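September
Posted by Vlastimil Machala to the Amden council list
Print | E-mail this message

I've read the notice twice and still can't see how the vote on the Stukero ward boundary counts. Standing orders ask for 25 members in the chamber. Two had left before the division, two more sent word from the car park, and the clerk recorded a full quorum anyway.

The deputy chair says the matter is settled. I have my doubts – he said that about the bus contract too.

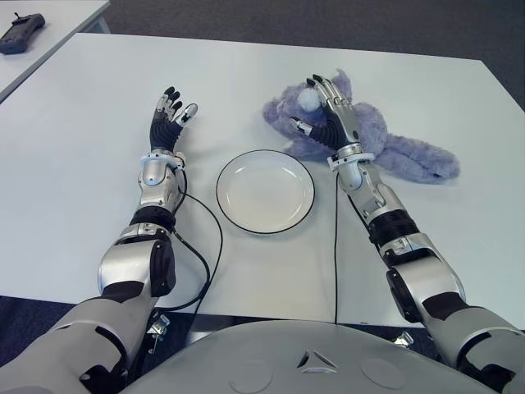

Milan Martens wrote:
> The quorum is taken when the sitting opens and holds until
> a member objects. None did. The Van Dijk ruling covers this.
> I don't see what a rerun would gain us.

Milan, I looked up Van Dijk. It deals with a sitting that was suspended and resumed, and this one was never suspended. Has anyone on the list seen the full text, or are we all going by the summary?

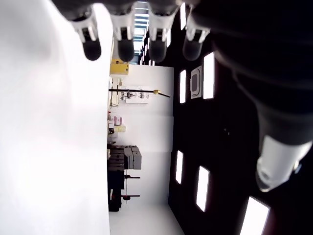
The underside of a robotic hand, with dark fingertips.

As for what a rerun would gain, 900 voters move from Vimutov to Stukero under this plan, and they might like it done properly. If the numbers are as solid as we're told, a second vote costs one evening.

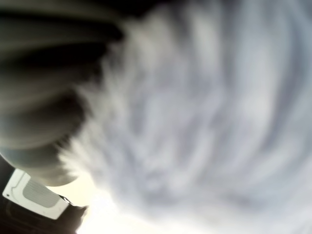
Pale, fluffy strands, close up.

I've asked the clerk for the attendance sheet with the times on it. I was told it would be "with the minutes", and the minutes are not out. I'll post the sheet when I get it.

Vlastimil

Print | E-mail this message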